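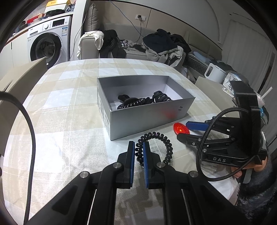

Mesitetti collects demonstrations of everyday handwork for teams that train robots. We are a small company, and most of our work is done in ordinary rooms with ordinary belongings, using grippers held in the hand. A person does a household job with the tool and the tool records it. Tidying small things is a large part of the current program, and coiled cords are some of the hardest items in it. A shiny black spiral cord pulled into a ring on a checked tablecloth has a gap in the middle, coils that catch the light and no obvious place to grab, and the grey box beside it already has more black cord tangled inside. A learning system needs to see many versions of that job before it can be expected to do it.

Who we are

We started in May with two people and one pair of grippers. There are now 13 of us, counting part-time operators. Our backgrounds are mixed: machine maintenance, aged care, warehouse work, film editing and software. Few of us had worked with robots before, and we don't ask for it when we hire. We do ask for patience and steady hands.

We have no connection to any one robot maker. Our clients tell us which tasks they need and in what format, and we plan the sessions, run them, check the recordings and deliver them.

What we do

Our work falls under two names, which you will see on our quotes and paperwork.

Plader is our household program. It covers tidying, folding, sorting, packing, setting and clearing tables, and putting things into boxes, drawers and bags. Sessions are held in homes and other lived-in rooms. We leave the furniture, the laundry and the things on the counter where they are, unless the householder wants something put away. A robot that has only ever seen a bare bench tends to have trouble when there is a sofa full of clothes behind the table.

Santoso is our checking and labelling program. Every recording is watched from start to end by someone who did not make it. The checker marks where each action begins and ends, writes a short plain sentence for it, and notes any drop, slip or second try. Recordings with faces, letters, bank cards or other private details go to a separate queue and are edited or deleted before anything leaves the building.

How a session runs

A standard session is 35 minutes of recording, with breaks. The operator gets a task card before starting. The card says what should be true at the end, for example "all cords in the box", and leaves the method to the operator. Some people pick up a ring of cord by one side. Others push it against the box first and tip it over the rim. We want both.

Between tries, the items are moved. The box is turned, the cords are swapped or heaped up differently, and the starting position of the hands changes. Lighting is changed if the room allows it.

Failed tries are kept. They are labelled as failed and delivered in their own folder, and clients can use them or leave them out. Operators are paid for the session either way, so there is no reason to hurry or to hide a drop.

Cables from our own equipment are a regular nuisance. Operators are shown how to route them before the first try, and if a cable gets caught on an item the recording stops and the try is marked as void.

Working in people's homes

Householders are paid a flat fee, agreed in writing before the visit. They choose the room, the table and the items we may use. They can stop a session at any point and can ask for their recordings to be withdrawn before delivery. We bring our own cords, boxes and small objects if they would prefer us not to handle theirs. Nothing is opened or moved in any other room.

What clients receive

— Recordings sorted by task, room and operator number
— Start and end marks for each action
— A written sentence for each action, in English
— A list of the items used in each session
— A fault sheet, covering lost frames, timing problems and void tries

We send a small trial set before any large order. Brustance, a kitchen-tidying set recorded for a client in storage equipment, took two trial sets before the task cards were right, and the delivery date was moved to suit. We would sooner do that than send out a full order nobody can train on.

Joining us

We take on new operators when a program grows. Training is paid and is done on the same grippers used in sessions. Left-handed operators are especially welcome, as we are short of them. To apply, or to offer a room, use the form on the contact page and tell us which suburb you are in.

Page last updated 2 Nov 2019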